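Knife amnesty bins

A knife amnesty bin (some people say surrender bin, and the older signs in Nostgate still say "blade bank") is a locked steel box where anybody can drop off a knife without giving their name or being asked where it came from. I've been keeping this page going as part of my little local encyclopedia, and it's grown to be one of the longer entries, mostly as people keep writing in with corrections. Keep them coming!

58 shares | 4 comments

What they are

The usual bin is a tall box bolted to the ground, with a chute at chest height. You pull the drawer, put the wrapped knife in, and push it shut. The drawer has a baffle behind it so that you can't reach down and fish something back out, and there are two locks on the rear door with the keys held separately. The one in Stendlow is painted bright yellow and stands beside the old bus station. The Brustach one is dark grey, half hidden by a hedge, and I walked past it for months before I noticed what it was.

They're meant for kitchen knives, lock knives, machetes and the sort of fancy display blades that people bought on holiday and never quite knew what to do with. They are not meant for guns, ammunition, fireworks or anything with fuel in it. If you've found a firearm (in a late relative's loft, say, which is more common than you'd think) the advice is to leave it where it is and ring the police on the non-emergency number, and they'll come and fetch it. Please don't carry it down the high street in a bag.

Background

Short amnesties came first. For a couple of weeks you could hand a knife over at the front counter of a police station and walk away, and then the arrangement stopped until the next one. The trouble is that plenty of people don't fancy walking into a police station with a machete under their coat, whatever the poster says, and front counters have been closing all over the place anyway. A bin in the street gets round both problems.

Nostgate had the first permanent bin in our area, put up after a bad summer of robberies around the market. Stendlow followed the year after. Brustach held out for ages, with a lot of letters in the local paper saying it would make the town look rough, and then got one with hardly a murmur.

The bins themselves came from Myklebust, a small metalwork firm that up to then had mainly made cycle lockers and grit bins. I'm fond of the design, I must say. It's plain and it's heavy and the drawer makes a very satisfying clunk.

Emptying and counting

Emptying is done by two people in cut-proof gloves, who tip everything into a lidded crate and drive it off to a secure store. Nothing gets sorted at the roadside. At the store the blades are tipped out, counted and put into broad groups – kitchen, folding, fixed blade, large – and then weighed. The counts are published in June each year, usually as a single page, and it takes a bit of hunting to find it on the website.
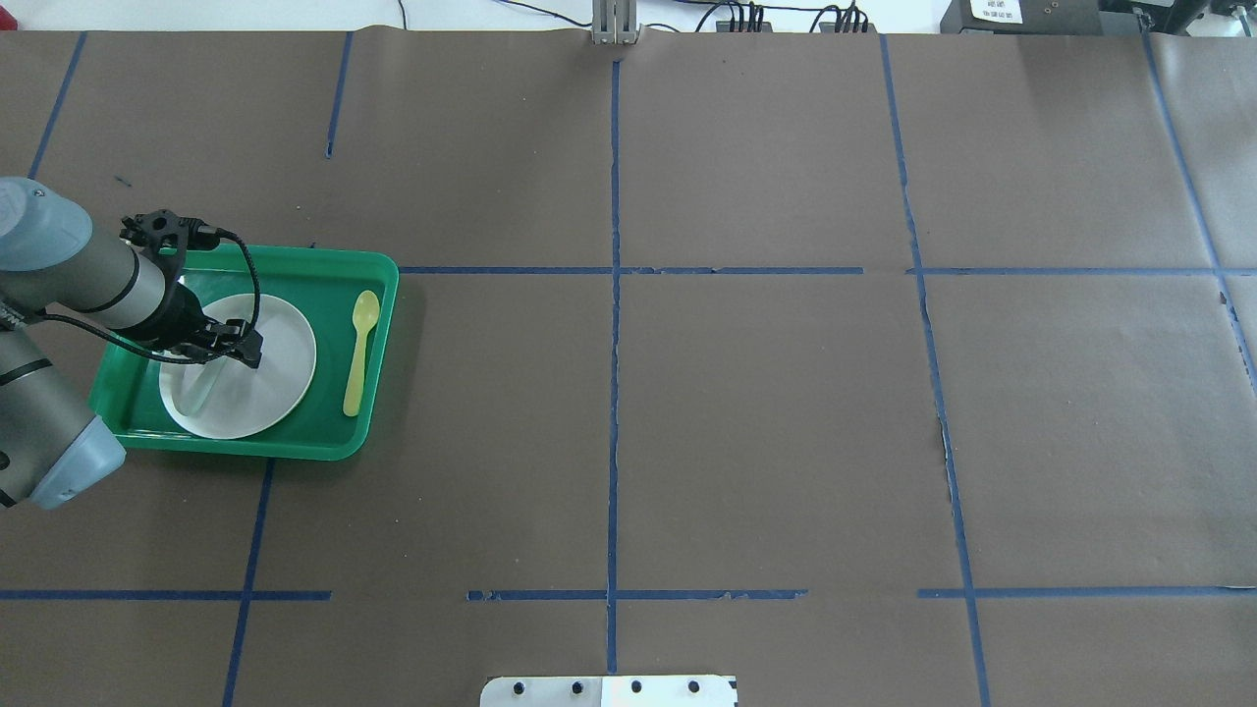 The last set of figures gave 2,065 blades for Nostgate and 1,311 for Stendlow. Brustach only had 8, but its bin had been open for a very short while when the sheet was put together, so I wouldn't read much into that. By far the biggest group in both of the larger towns was ordinary kitchen knives, and this is where the arguments start, so I'll give them their own section.

What happens to the knives

Most are melted down. The metal is mixed grade and isn't worth a great deal, and what it fetches goes towards the cost of the collection. Anything that looks as if it might be evidence is supposed to be set aside and examined first. That surprises people, so it's worth being clear about it: an amnesty covers you for having the knife and bringing it in. It doesn't wipe out a crime that the knife was used for.

A few have gone to artists. Nostgate has a bench outside the library with melted blades in the armrests, and opinions on it are, let's say, mixed. (I like it. My sister thinks it's ghastly.)

Do they work?

I've gone back and forth on this one. Critics say that the people who carry knives aren't the people who use the bins, and that a heap of old bread knives makes a good photograph and not much else. A teenager who does want a knife can get another from the drawer at home in ten seconds flat. It's hard to argue with that.

Supporters point out that a lot of what goes in is brought by parents who've found something in a bedroom and badly want it out of the house without getting their child into trouble. No figure on a count sheet will show you that. There are also the bigger weapons, the zombie-style knives and machetes, and even a small number of those gone seems to me worth the price of a box.

What I haven't been able to find is any decent local comparison of knife crime before and after the bins went in. If you know of one, do send it over and I'll add it.

Using a bin

Wrap the blade in thick cardboard or newspaper and tape it up well. Put it in a closed bag, go straight to the bin and go straight home again – don't stop at the shops on the way, as carrying a knife in public can still get you arrested and you'd have a lot of explaining to do. If the drawer is jammed or the bin looks full, take the knife home and phone the number on the side. Don't leave it on top!

Page last changed 7/23/26

Comments (4)

hedgerow_kate: Used the Stendlow one after clearing out my grandad's shed. Took less than a minute and the drawer was stiffer than I expected.

Old Market Lad: You've missed that the Nostgate bin was moved. It used to be round the back by the taxi rank and got shifted to the front of the car park when the paving was done.

bramble77: The bench is hideous, your sister is right.

Page author: Thanks all, I'll put the taxi rank bit in. No comment on the bench!

Related entries
Street wardens in Stendlow
Nostgate market robberies
Firearms licensing: a short guide
Closed police stations of the district
Brustach town CCTV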